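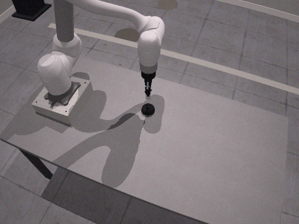 Planning a safe approach to a small object in simulation

In this tutorial we write a short approach routine for the Bovent planner. You need a working scene with an arm, a gripper and one target on the table. I used version 2 of the planner.

Step 1. Read the pose of the target from the simulator and save it in the table frame. If you keep it in the world frame, the numbers become wrong when you move the mounting block.

Step 2. Set the pre-grasp point straight over the target, with the gripper axis vertical. Limit the planner to 1,000 samples. My first limit was 900, and it failed on the longer reaches.

Step 3. Open the wrist view and compare it with the projected target. The centre of the object should be close to the line between the fingers.

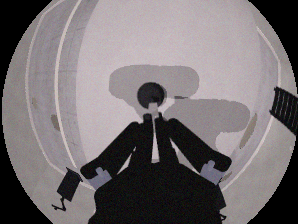

Wrist view, with the round target just beyond the fingertips.

If the target is far to one side, check the camera transform first. Shadows from the arm can also disturb the segmentation - I turn them off only for debugging.

Step 4. Change to the side camera and look at the height. Go down in small steps and stop the motion when the contact value changes. 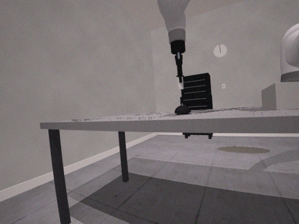

Side view, gripper above the dome-shaped object.

Step 5. Save the joint values as a new start state. Thanks to Mahtab Arabzadeh, who corrected the transform code in January.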